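Clulier confirms revised pitch and fixture arrangements at Detberg ground

DETBERG, 13th March - Clulier Rugby Club has confirmed the schedule for replacement of the playing surface at its Detberg ground, together with the fixture changes that follow from it. The work covers the main pitch and both in-goal areas. The training pitch is outside the scope of the contract and stays open.

The main contractor is Mac Mathúna, which was appointed after a single-stage tender. Bustov will supply the drainage pipe and the irrigation controls under a separate order placed directly by the club.

The existing surface is natural grass on a clay base. Standing water led to the postponement of seven first-team fixtures over the last two seasons, all of them on the day of the match. A survey carried out for the club found that the lateral drains on the east side had silted up over most of their length and that the fall toward the main outlet was too shallow to clear heavy rain.

The replacement will be a hybrid surface, with synthetic fiber stitched into natural turf on a sand and soil root zone. New lateral drains will be laid below a gravel layer and connected to the existing outlet, which has been inspected and will be kept. Irrigation will be divided into 22 zones, each with its own valve, so that the areas of heaviest wear at the scrum and lineout positions can be watered separately.

"The drainage is the main item in this contract," said Slamet Wuisan, director of operations at Clulier. "The choice of turf affects how the pitch plays, but the postponements came from below the surface. We have put most of the budget there."

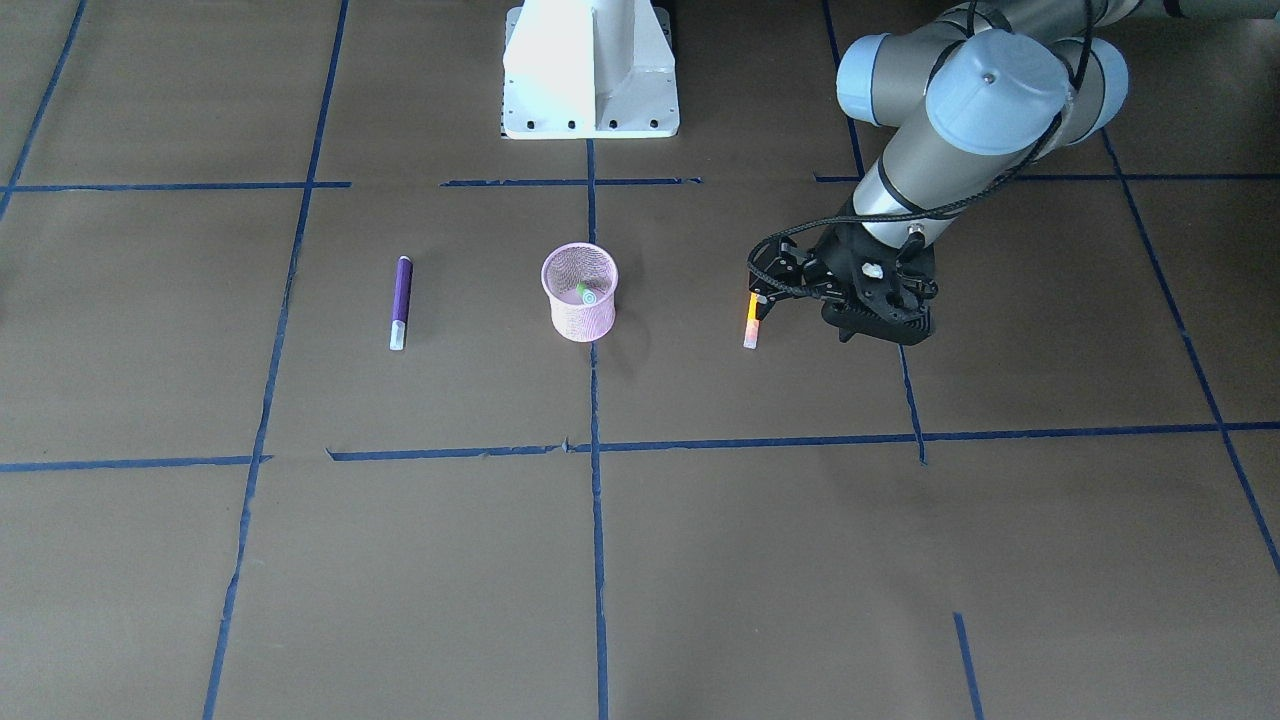

Stripping of the old turf will start after the final home match of the season. Drainage and root zone work follow, then seeding, then stitching once the grass has reached the depth of root set out in the specification. The pitch is scheduled for handover in August, subject to an impact test and a traction test by an independent laboratory. Both tests must be passed before any contact session takes place on the new surface.

Playing dimensions will change slightly. The width will be 70 meters between touchlines, the maximum permitted, and the in-goal area at the south end will be extended toward the dead-ball line. The posts will be removed during the work and reset in new sockets.

The first two home fixtures of next season have been switched with the opposing clubs and will be played away - the return matches move to the second half of the season at Detberg. Season tickets remain valid for the rearranged dates and do not need to be exchanged. Holders who cannot attend may apply to the ticket office for a credit.

Capacity on the east bank will be limited to 900 while the perimeter drain is being completed. The grandstand is not affected. Wheelchair spaces now located on the east bank will move to the level area beside the grandstand for the same period, with access through the north gate.

Head coach Radomír Vlček said the squad would use the training pitch throughout preseason. "Contact work will be kept to short blocks so that the training pitch holds up," he said. "We will run lineouts and kicking at the far end and move the scrum machine between sessions. The first full session on the main pitch depends on the test results, and we have planned for it to be late."

Youth and women's team fixtures will be played on the training pitch with unchanged kickoff times. An updated fixture list will be sent to all member teams and visiting clubs when the league has approved the switched dates.

Media inquiries should be directed to the Clulier press office at the Detberg ground.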